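Put the weight where we can read it

My mother kept a biscuit tin on the second shelf and a pair of scales beside it. She never weighed a biscuit in her life. She bought by the packet, as most people do, and if the packet got smaller she noticed only when the tin stopped being full.

I have been thinking about that tin since February, when the shop at the end of my road in Esumthorpe put its snacks up again. The price moved a little. The packets, as far as I could judge, had moved the other way. They were as tall as before and there was less in them.

Shops and makers are allowed to do this. The weight is printed on the back, and anyone who wants to can turn the packet over and read it. My complaint is with how small that print is and where it sits, usually along a seam, under the cooking advice or the address. Nurhan Gökçe, who ran the grocer's in Stoltora Street until she retired, used to write the weight on the shelf card in thick pen. It took her one evening a month. Her customers grumbled about plenty of things but not about that.

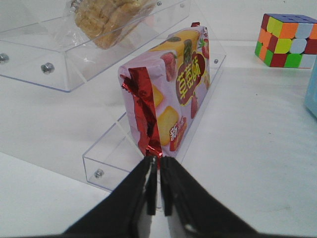

A snack packet standing on end in a clear tray.

A pillow pack is a hard thing to judge by eye. It has air in it for good reasons, and I don't want crumbs any more than the next person. But the air makes the packet a poor guide to its contents, and the colour and the lettering on the front do nothing to help. We are left comparing one puffed shape with another.

Doğukan Oral, a neighbour who disagrees with me on most subjects, says that people who care will check and people who don't won't be helped by bigger numbers. I think he is wrong about the second group. Plenty of people care and are in a hurry, or have a child pulling at their sleeve, or have left their glasses at home.

What I would like is simple. Put the weight on the front, in figures as tall as the product name. When the weight goes down, say so on the packet for 5 months, with the old figure next to the new one. Makers already find room on the front to tell us about a new recipe. They can find room for this.

Small shops could start without waiting for a law. A thick pen and a stack of cards would do.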